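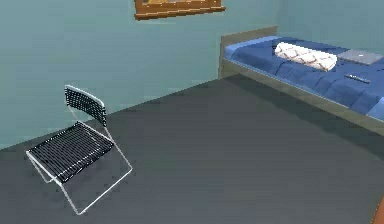
Teleoperating the bedroom task: notes on collecting demonstrations in sim

Filed under: Simulation, Teleoperation, Work Log

The bedroom set is now at 430 accepted demonstrations, out of 628 recorded. Most of the rejected ones were my own fault, and most of them failed in the same two ways, so I am writing this down before I start the next room.

The task is short to state. The operator drives a mobile base with one arm to the bed, picks up the remote control from the blue cover, and puts it on the seat of the chair across the room. The laptop and the pillow stay where they are. An episode is accepted if the remote ends at rest on the seat, the laptop has moved less than the tolerance, and the base has touched nothing.

I use the Jernberg handset for the arm and two foot pedals for the base. The handset sends pose deltas, and the pedals send forward and turn commands. Prasert Chareonsuk wrote the bridge that merges the two streams and timestamps them on one clock. Before that they were logged separately, and the policy learned to start driving slightly before the arm had lifted. Resampling offline hid the offset in the plots but did not remove it.

Failure one was the grasp. The remote is thin and dark, and it lies on a surface with folds in it. From the scene camera I kept judging the height wrong and pressing the fingers into the cover. The physics engine tolerates this up to a point and then ejects the object sideways. The fix was to add a wrist view in the corner of the operator display and to halve the vertical gain during the last part of the approach. I also approach across the short side of the remote now. Coming in along its length gave a grasp that held in place and slipped as soon as the base turned.

Failure two was the chair. The backrest is no problem, but the lower part of the metal frame sticks out well past where I expected it, and the collision mesh follows the tubes closely. I clipped it with the base again and again. There is plenty of open floor between the bed and the chair, so the answer was to swing wide, stop, square up to the seat and then extend the arm. Slower by a few seconds, and the policy copies the stop as well. I can live with that.

Some settings, mostly for Yu-ting Lui, who takes over the rig in September:

- Episode limit is 90 seconds. Anything longer is nearly always a recovery, and recoveries go in their own folder.
- Randomize the remote's yaw and position on the cover. Leave the chair position fixed for this set.
- Release only after the handset has been still for a moment. Dropping the remote from height makes it bounce on the black seat.
- Do 36 episodes per sitting and then stop. My path lengths get visibly longer after that.

The one thing I have not settled is recoveries. Training with them included gave fewer stuck episodes at the bed, but the arm also began to hesitate over grasps that were fine. I suspect the split is wrong - a missed grasp followed by a clean retry is useful, while thirty seconds of me nudging the thing across the cover is noise. I plan to trim each one to the last failed attempt and the retry, then retrain from the same seed.

Replay files and the config are on the Orkatier share, in the folder named after the room. The older ones without the merged clock are marked and should be left out of training.

We use cookies to remember your preferences and measure visits. Accept | Manage settings

Contact | Copyright Orkatier Notes, all rights reserved | Back to top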